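The Night Shift at Dultine

I wrote the grasp planner in April and by summer I was in love with it, the way you love a dog that keeps eating shoes. It ran in the back lab at Dultine, and its job was to pack lunches.

I called the planner Menon, after a street in Larkton where I used to live. The old controller was Bravia. Bravia moved beautifully and understood nothing. Menon understood everything and moved like my grandfather getting out of a car! So that night I wired them together, one deciding, one doing, and pressed enter on build 211. 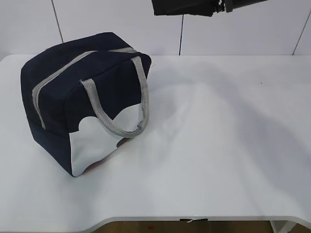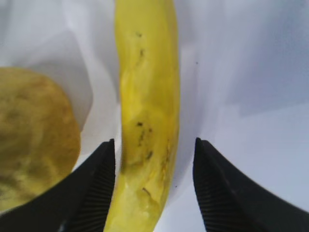 The trouble was in the scoring, and I could feel it before I saw it. Menon gave every possible grasp a number and then, bless it, refused to choose between the top 2. I pulled up the wrist view and read the values aloud to the humming rack. The banana sat closer to the left finger than the right, and Menon had noticed (of course it had!) and wanted to shift over, and then wanted to shift back, forever, by the width of a thought. I scrolled to line 363. There was my tie-breaker, commented out by me, with a note from me saying "put this back."

I put it back.

The score jumped to 93 and stayed there. I whooped so loudly the hallway lights came on.

Then a new line appeared in the log. I had given Menon a plain text field for reasons, mostly so I could debug it, and it usually wrote things like "clearance low." I leaned in to read.

"Clearance fine," it said. "Bruises noted. Will be gentle."

I had never written a rule about bruises. I got a fresh coffee, sat down in front of the source, and started reading from the top.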